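Call for Singers and Actors: "The Noltavine Letters", a new chamber musical

Dewan Stage Company, Anholm
Posted January 15, 2019

We are looking for performers for the first full staging of a musical for a small cast and a very small band. Please read the whole call before you write to us, also the part about money.
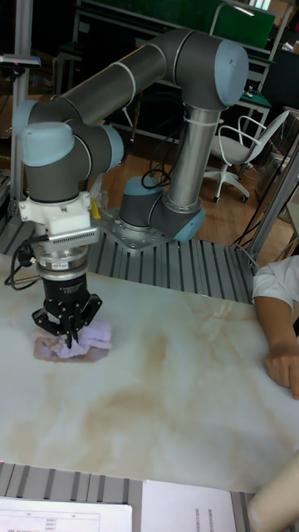
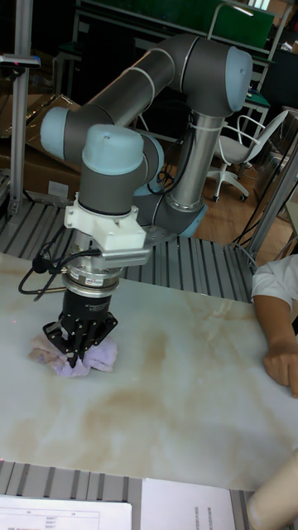

Reading time: 3 minutes

About the piece

"The Noltavine Letters" is a musical in one act, 70 minutes with no intermission. It tells the story of two sisters who grew up above a ferry office in the village of Ekby. One of them leaves for the city of Noltavine, the other stays, and they write to each other for many years. Almost all the text is sung. There are few spoken lines, but they are important, and we will spend a lot of rehearsal time on them.

The music is between folk song and chamber opera. There is close harmony in nearly every number, and the band is only piano, cello and accordion. We had a reading of the first half last October, with music stands and no costumes. After it the composer wrote a new ending and took away one song, so if you were in the audience then, you will find the score quite changed.

Who we look for

The sister who leaves: mezzo-soprano, playing age 20 to 45. She has the long letter song in the middle of the piece, which goes on for nine minutes and has few places to breathe. Good low notes are more useful for us than high ones.

The sister who stays: soprano, the same playing age. She is on stage from the first bar to the last. Some simple accordion playing would be welcome, but we can also teach it.

Two ensemble performers, any voice type: they play the ferryman, the landlady, the postal clerk and all the other people. Here we want quick changes of voice and body, and a good ear for holding your own line when the person next to you sings something very close to it.

You do not need to come from a drama school or a conservatory. In our last production we had singers from church choirs next to people with a diploma, and it worked well. But you must be able to learn music from a score or from a recording on your own time. We do not teach notes in rehearsal after the second week.

Performers of every background are invited, and the sisters do not have to look alike. Our rehearsal room in Anholm is on the ground floor, without steps. If you need something special for the audition, such as large print, write it in your message and we will prepare it.

The work and the pay

Rehearsals are on weekday evenings and every Saturday, for seven weeks. After that there are eight performances in Anholm and 2 in Ekby, where we play in the old school hall. We provide the bus to Ekby and one night in a guest house.

Each performer receives a fee of 1,744 euros for the whole period, paid in 2 parts: the first after the first week of rehearsals and the second after the last performance. Travel inside Anholm is not paid. We know that this is not a high fee for so many evenings - please think about it before you apply, as we can't raise it later.

How to apply

Send us an email with these things:

- a short letter about yourself, one page at most
- a list of what you have sung or acted in, amateur work also counts
- one recording of your voice, a phone recording is fine, without effects
- the role or roles you are interested in
- any evenings when you are not free

For the recording, choose a song that tells a story. It does not have to be from a musical. Please do not send music from our piece, even if you have it from the reading.

We answer every application, but it can take up to three weeks. Those we invite will get two pages of the score beforehand and will sing them with our pianist. The audition lasts 20 minutes, and a short second round in pairs follows for the two sisters, so we can hear how the voices go together.

Questions about the roles or the schedule can be sent to the same address. Please don't call the theater box office, they do not have the information.

Contact | © 2019 Dewan Stage Company, Anholm | Back to top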